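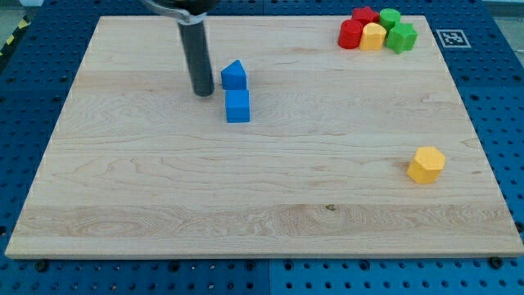 The Wendden Saint Roch: revised dating and attribution

Posted 28/06/2021

The standing figure of Saint Roch in the Skenus collection (inventory 2083) has been listed since its purchase as a work by the Sirner workshop, late period. The listing was based on the treatment of the hair and on a bill of sale that names the workshop but not the object. A new study by Mudassar Virk and Irfan Lodhi, carried out with a grant from the Dhanial Fund, keeps the workshop attribution for the main figure and removes it for the dog and the base.

The figure is carved in limewood and stands 183 cm high, including the base. It is hollowed from the back, as was normal for a piece meant to stand against a wall or inside a shrine. Hollowing took out the heartwood and reduced the risk of splitting as the block dried. The wall thickness varies from one part to another and is greatest at the hips, where the carver needed depth for the folds of the cloak. The right forearm was carved separately and joined at the sleeve with a single dowel. The left hand is a replacement.

Tree-ring dating of limewood is difficult. The rings are faint, and few reference sequences exist. The base, however, is oak, and a sequence of 111 rings was measured along its lower edge after the removal of a later batten. No sapwood survives, so the result gives only an earliest possible felling date. That date falls well after the death of the elder Sirner and after the last recorded payment to the shop. The base must therefore be a later addition. The dog shares the same oak-to-lime joint, the same animal glue and the same tool width, and the authors treat it as part of the same campaign.

Tool marks

The main evidence for keeping the figure with the Sirner shop comes from the hollowed back, which was never painted and has not been smoothed. Virk recorded the gouge marks under raking light and compared them with two documented figures from the high altar at Wendden. All three show a wide, shallow gouge used across the grain for the rough work, followed by a narrower one along the edges. One blade had a nick near its left corner and leaves a fine raised line inside each cut. The line appears on the Saint Roch and on one of the altar figures. The authors take this as good evidence for a shared tool and are more careful about a shared hand, as tools in such shops passed between masters and assistants.

On the front the comparison is less clear. The curls of the beard are drilled and then opened with a small gouge, a method found in the Wendden figures but also in work from several nearby towns. The drapery has deep, narrow folds that break at the knee. Earlier writers thought these typical of the late Sirner style. Lodhi points out that the same folds appear on the two altar figures, which are dated by contract to the early years of the shop, and he proposes an earlier date for the Saint Roch as well.

Paint layers

Samples were taken at 14 points, most of them at the edges of old losses. Three schemes were found on the figure. The first has a chalk ground, azurite on the lining of the cloak and water gilding over red bole on the outside. The second is a full repaint in oil. The third is a brown wash meant to look like bare wood, probably applied for the art market. Only the second and third schemes occur on the dog and the base, which agrees with the ring evidence.

The azurite survives best under the left arm. Elsewhere it was scraped back before the oil paint went on, and scraper marks run through the ground into the wood at the hem. No attempt will be made to uncover the first scheme. The brown wash has been thinned on the face, where it had collected in the eye sockets, and left in place on the rest of the figure.

Display and publication

The label has been changed to read "Sirner workshop, with later dog and base." The figure returned to the second-floor gallery in April and now stands away from the wall, so that the back can be seen from the left side. The batten removed for sampling is kept in the study store under the same inventory number.

The full report, with the ring-width table and the cross-sections, will appear in the next Skenus bulletin. Readers with old photographs of the figure are asked to write to the sculpture department, in particular if the photographs show the original left hand.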